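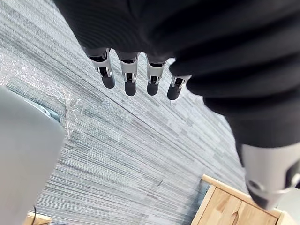

内装材料演習 第5回 配布資料
床仕上げ材(3)タイルカーペット
担当:Cuiping Qin

1. 今回の範囲
前回はロールカーペットとグリッパー工法を扱った。今回はタイルカーペットの構成、柄と張り方向、目地、日常の手入れまで。接着剤の種類は次回に回す。

2. 構成
表面のパイル、パイルを植え込む基布、裏面のバッキングからなる。バッキングは寸法の安定と重さを受け持つ部分で、反りが出るタイルはたいていここに原因がある。保管時に立てかけたもの、低温の場所に置いたままのものは、張る前に室内で平らに置いて慣らす。
パイルの形状はループとカットに分かれる。事務室や教室ではループが多い。演習で使う見本「Lino」はループ、「Yu」はカットである。Linoのパイル目付は1平方メートルあたり686グラム。手で押したときの戻り方を二つの見本で比べておくこと。

3. 色と柄
灰色系の細かい筋柄は、明るい灰、中間の灰、白、濃い灰を混ぜて線状に見せる。一色の無地に比べて砂ぼこりや小さな汚れが目につきにくい。ただし濃い色の糸くずは、明るい筋の上に落ちると残って見える。点検のときは立った位置からと、しゃがんだ位置からの両方で見る。
筋柄には方向がある。見本帳の小片では方向の印象がつかめないので、必ず数枚並べて判断する。

4. 張り方向
流し張り:すべてのタイルの矢印を同じ向きにそろえる。筋が続いて見え、部屋に長さが出る。
市松張り:一枚ごとに向きを直角に変える。目地がはっきりし、色むらは目立ちにくい。
れんが張り:同じ向きのまま列ごとに半枚ずらす。
矢印はタイルの裏にある。張り終えると確認できないので、箱から出した時点で向きをそろえて積む。

5. 目地
流し張りでも継ぎ目は完全には消えない。見る角度によって、筋を横切る細い線として現れる。多少見えるのは普通のことで、不良とはしない。直すのは、すき間が開いて下地が見える場合、端が浮いている場合、パイルが目地に挟み込まれて線が太く見える場合の三つ。
挟み込みは、へらの先でパイルを起こしてから押さえ直す。飛び出した糸は引き抜かず、はさみでパイルの高さに切る。ループを引くと列に沿ってほつれる。

6. 数量の例
Prondside棟の閲覧室は、6月の改修で1244枚を張った。壁ぎわの切り物を含む枚数で、予備は別に数える。発注は1000枚では足りず、箱単位で切り上げている。切り物の多い部屋では、平面図の面積だけで拾うと不足しやすい。柱まわりは一か所ずつ図に描いて数えること。

7. 手入れ
吸引掃除はパイルの向きに沿って一度、直角にもう一度。液体をこぼしたときは布を当てて吸い取り、こすらない。汚れが取れないタイルは一枚だけ外し、家具の下など目立たない場所のものと入れ替える。新品を入れると、その一枚だけ色が浮く。

8. 課題
自分がよく使う部屋の床を一か所選び、張り方向、目地の状態、汚れの目立ち方をA4用紙一枚にまとめる。略図をつけ、筋の方向を矢印で示す。じゅうたん以外の床しかない場合は、材料室のDinonの見本床を使ってよい。提出は次回の授業のはじめ。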